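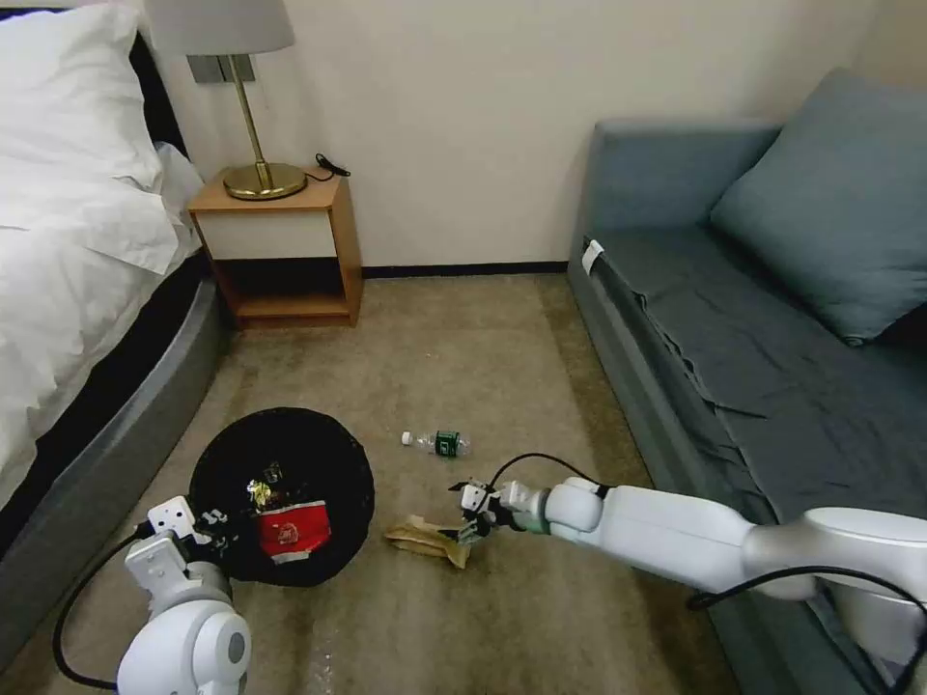
本页最后修改:2019年6月19日

卧室捡垃圾:录示范时的一些做法

这一页写给在 Flernholm 那套房间里录示范的人,别的房间也可以参照。内容是从大家的记录本上抄来的,顺序有点乱,以后有空再理。机器怎么开机、急停在哪里、手柄怎么配对,看设备那一页,这里不重复。

任务本身很简单:地毯上有几样垃圾,用两只手臂把它们捡起来,放进垃圾桶,最后手臂回到起始姿势。一条示范从按下录制键算起,到两只夹爪都回位、按下停止键为止。这一轮要 2,750 条合格的,捡垃圾和叠毯子加在一起算。

准备垃圾

专门备一个纸箱装道具垃圾,箱子放在门外,不要放在房间里。箱里应该有:塑料瓶、纸杯、揉过的纸袋、零食包装袋、铝箔一类的包装纸。各种都多备几份,纸的东西夹上几十次就软了,边角会散开,录出来跟新揉的完全两样。软了就换掉。

瓶子全部倒空,瓶盖拧紧。里面剩一口水也不行,瓶子一歪水就往一头跑,夹起来重心是偏的,而且漏在地毯上要等半天。洗过的瓶子倒扣晾一夜再用。

零食袋剪开以后用湿布擦一遍里面,再晾干。没擦的袋子放三天,箱子里全是油味,夹爪指头上也会沾一层油,夹硬的东西打滑。

纸杯留着有印字的和没印字的各一些。杯子可以压扁一点,也可以完好,混着来。不要把杯子摞起来放到地上,夹爪分不开,操作的人也会着急。

玻璃、陶瓷、带尖的、带绳子的东西一律不进箱。吃剩的真东西也不要。以前有人把果皮放进去,觉得这样更像样,第二天早上整间屋子都要开窗。

揉纸

揉纸有讲究,单独写一段。Mirjam Imhof 在三月份做过一轮整理,发现很多失败都出在纸团上,原因是每个人揉法不同,有人揉得像核桃一样紧,有人就随手一折。两种都要有,但要记下来。

记录表上有一栏叫“松紧”,填松、中、紧三个字里的一个就行。松,指的是从侧面看还能看见袋口;紧,指的是扔到地上会滚。其余都算中。

平摊在地毯上的纸袋最难夹。指头要先压到地毯绒里去一点,再合拢。压得太深,手臂会报力矩过大;压得太浅,只夹到一个角,提起来半路就掉。新来的人先拿平摊的纸袋练,练到连着几次都能提起来再开始正式录。

摆放

每录完一条都要重新摆。图省事把同一件东西放回原处,录五十条等于录一条。

摆的时候站在机器前面,随手往下扔,不要蹲下去一件一件放端正。扔完看一眼,有没有滚到床底下、沙发底下的,有就捡回来重扔。两件东西叠在一起可以保留,但每录十条里最多留两三条这样的。

够不着的位置不要勉强。地毯上原来贴过胶带标出范围,后来撕了,胶带在画面里很显眼,学出来的东西会跟着胶带走。现在的办法是开录之前先把左右两臂各往前伸到头,记住指尖到了哪里,心里有个数。

瓶子的朝向要变。瓶盖朝左、朝右、朝自己、朝墙都要有。瓶子横着对手臂的时候,从瓶身中间夹下去最稳;瓶子顺着手臂方向的时候,手腕要转过去再夹,很多人懒得转,直接夹瓶盖,十次里总有几次会飞出去。

靠近床沿的东西用左手捡,靠近沙发的用右手捡,中间的随便,看哪只手近。不要让一只手从另一只手上面跨过去,线会缠在一起。两只手换着用,总是一只手干活、另一只手举着不动,这样的片段整理的时候会被挑出来。

垃圾桶

桶用黑色圆的那一只。桶口要敞着,不套袋。套了塑料袋以后袋口会竖起来一圈,夹爪进去的时候常把袋子带出来。

桶的位置每 50 条换一次,换的幅度不用大,挪开一个手掌、两个手掌都行,别出两臂够得着的范围就好。换完在表上画一条横线。

桶里可以有东西,空桶开头和半满开头的都要录。满到桶口就不要录了,先倒掉。倒的时候把好的道具挑回箱子。

放东西的时候,夹爪到桶口正上方再松开,高度以指尖刚过桶沿为准。从高处扔下去有时会弹出来,从太低处松开,纸会粘在指头上跟着一起提上来。粘住了就原地再开合一次,不要甩。

如果东西掉在桶外边,接着捡,捡起来放进去,这一条算合格,备注里写“补捡”。这种条目很有用,不要删。Cyrill Bachmann 说过好几次,他那边最缺的就是这种掉了又捡起来的,顺顺当当的反而够用了。掉了两次以上还没捡起来,停掉,标不合格。
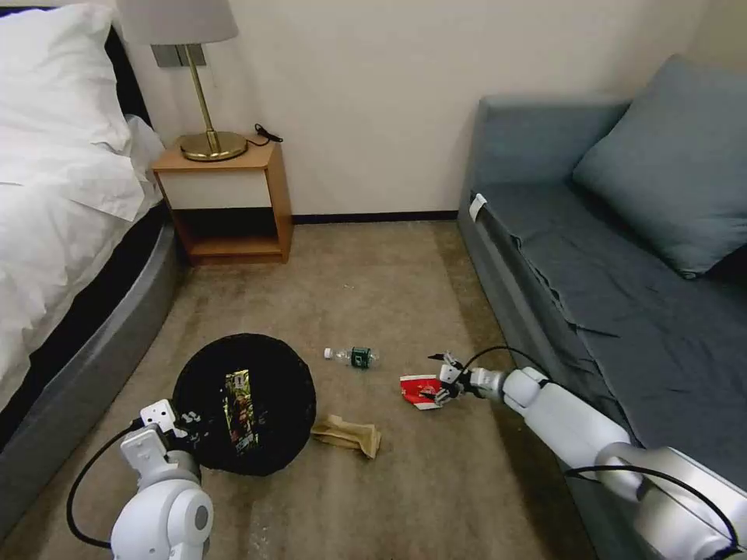
还有一种情况,夹起来了,走到半路发现夹的是两件。两件一起放进桶里也算合格,备注写“双件”。不要为了好看中途放下一件。

家具和灯

房间里的家具不用每天挪,每录满 200 条动一次就够。能动的东西有:枕头、被子、沙发垫和靠垫。床和沙发本身别推,推了以后地毯上会留印子,轮子底座也要重新对。

被子不要每次都铺平。垂下来一点、堆起来一点都行,只是别拖到地上手臂要经过的地方。夹爪碰到被子会把它当成东西夹起来,这种录像看着好笑,清理起来很费事。

床单被套选纯色的。Fulitis 的那套花被套收起来了,图案里有一种小方块,标注的时候软件老把它框成包装纸。

台灯白天不开。傍晚要录的话,开灯和不开灯各录一半,并且在表上写明。不要录到一半去开灯。窗帘同样,拉开就一直拉开,要改就等这一组录完。

台灯的电源线理到床头柜上面,不要垂下来。床头柜下面那一格保持空着,不要拿来放手机、水杯或者遥控器。每个人都说自己会记得拿走,结果去年的录像里有一个下午全是同一个水杯。

线

手臂外面的线一定要留出余量。手腕附近那一圈要能随着手腕转到头而不绷紧,又不能长到垂到指头前面挡镜头。先把手腕慢慢转到两头试一遍,看线有没有蹭到前臂,再用魔术贴固定。

不要用扎带。扎带剪下来的头会掉在地毯里,浅色地毯里找一小截黑的还好办,找白的要跪在地上用手摸。而且扎带一勒紧,线皮上会有印,用久了容易从那里断。

每天收工前用手顺着线摸一遍,从肩膀摸到手腕,摸到发硬或者起皱的地方告诉 Valentin Fankhauser,他那里有备用的。自己不要拆接头。

左边的线弯得大,会往外荡,荡到床边容易挂住被角。操作左臂往后收的时候慢一点。

夹爪

指头每天擦两次,中午一次,收工一次。用微湿的布,不用酒精,酒精擦多了指头上的软皮会发亮打滑。擦完干的布再过一遍。

指头缝里会卡地毯毛。用牙签挑,或者用旧牙刷刷,不要用镊子去夹,镊子会划伤软皮。软皮翘边了就换新的,换下来的写上日期装袋,别扔。

夹塑料瓶的力度和夹纸的力度不同,手柄上扣扳机要有轻重。夹瓶子夹到瓶身稍微凹进去一点就停,听到咔啦一声就是过了。夹纸没有声音可听,就看提起来的时候有没有往下滑。

铝箔类的包装最滑,要夹有褶的地方。光面朝上又平躺着的,先用指尖拨一下让它翻起来,拨这个动作也照录。

地毯

地毯每天开工前吸一次,吸完等一会儿再录,刚吸过的地方有一道一道的痕迹。用手掌或者扫帚来回扫乱就行。

深一点的印子洗不掉就不管,本来也不指望地毯一个颜色。新洒上去的要处理:先用纸巾压,不要擦;再用温水加一点点洗碗液,拍上去,再压干。地毯潮的时候不要录,颜色会深一大片,第二天就没了。

纸屑比垃圾本身麻烦。纸杯边、纸袋角会掉小片,小到夹爪夹不住,但画面里看得见。每录十条左右弯腰看一遍,把小片捡走。带一卷粘毛纸在身上最快。

脚印也会在绒面上留下来,进出的时候走沙发那一侧,别从桶前面穿过去。房间里穿袜子,鞋脱在门口。袜子底不要太滑的。

人站在哪里

操作的人坐在门外的椅子上看屏幕,不进画面。摆东西的人摆完就退出来,说一声“好”,操作的人再按录制键。没听到“好”不要按。

两个人换着来,一个人操作的时间不要超过四十分钟。到了后半段手会抖,自己感觉不到,放回去看轨迹就很明显。换人的时候新来的先空走几下,再开始录。

说话没关系,这批数据不收声音。但不要一边跟人聊别的一边操作,停顿太多的片段不好用。想不好先捡哪个,按录制键之前想好。捡的先后没有硬规定,通常先近后远,偶尔反过来录几条。

头上的摄像头不要用手去扶。镜头上有灰就用气吹,吹不掉再用镜头布,擦完要拍一张标定板,张贴在门背后的那张说明里有步骤。

速度

不要追求快。一条里捡三四样东西,录成一分多钟很正常。Ursina Rainer 手最稳,她的片段看起来比别人慢,合格率却最高,新来的人可以先看她的录像再上手。

也不要太慢。夹爪在东西上方停着不动超过三秒,那一段后面会被剪掉,剪多了这一条就不连贯。要停就停在起始姿势,别停在半空。

接近地面的最后一段放慢,离开地面以后可以快一些。到桶上方再慢下来。这个节奏练熟了自己就会有。

记录表

表用纸的,夹在板子上,晚上再敲进电脑。试过直接在平板上填,手上有灰,屏幕点不准,还老是忘了保存。

每条填:序号,操作人,地上有什么,松紧,合格不合格,备注。序号跟电脑上显示的对一下再写,对不上马上停。有一次从 343 号开始错了一位,到晚上才发现,后面的全部是 Maxence Delorme 一条条看录像对回来的,对到半夜。

地上有什么,写简称就行:瓶、杯、袋、零、箔。两个同样的写“瓶瓶”。不要自己发明新的简称,要加先写在表头。

不合格的也要留着,不要当场删文件。标“不”就可以,原因用几个字写清楚,比如“撞桶”“掉床底”“线挂被”。

哪些算不合格

手臂碰到家具而且家具动了。轻轻蹭到沙发布面没关系。

桶被碰倒。桶只是挪了一点,还站着,算合格,备注写“桶移”。

有人进画面,包括手和影子。猫也算。

东西滚到够不着的地方。

录制键按晚了,开头夹爪已经在动。

停止键按早了,手臂还没回位。这一条最常见,宁可多录两秒。

收工

顺序按下面来,以前有人先断电再回位,手臂自己垂下来压到了床边。

两臂回到收起的姿势,看到屏幕上显示锁定。

断手臂电源,再关电脑。

道具全部收回箱子,软了破了的挑出来扔掉,桶倒空擦干净,倒扣在门口。

擦指头,摸线。

被子枕头不用整理,第二天反正要弄乱。

窗户留一条缝,台灯拔掉。

表放进抽屉。数据晚上自动往 Emance 那边传,路由器的灯不要关,有人嫌亮关过。

零碎

塑料瓶标签会掉。掉了的瓶子也可以用,有标签、没标签、标签撕了一半的都要。不要用透明胶把标签粘回去,反光。

Wieser 的吸尘器线太短,够不到床那边,要用门后的延长线,用完卷起来带出去。

静电大的时候铝箔和薄塑料会吸在指头上,冬天特别明显。在走廊放一盆水有点用,拿湿布擦一下指头更管用。

箱子里的道具用到见底再去补就晚了,剩三分之一的时候就开始攒。午饭的杯子、袋子洗一下擦一下就能用,别直接扔。

靠垫倒下来盖住了地上的东西,停掉重摆,靠垫往里塞一点。

手柄电池每天中午换,别等报警。换下来的插在走廊的充电座上,左边两格是好的,右边那格接触不良,还没修。

叠毯子的做法写在另一页,摆放和记录表那两段跟这里一样,其余不同,录之前请单独看一遍。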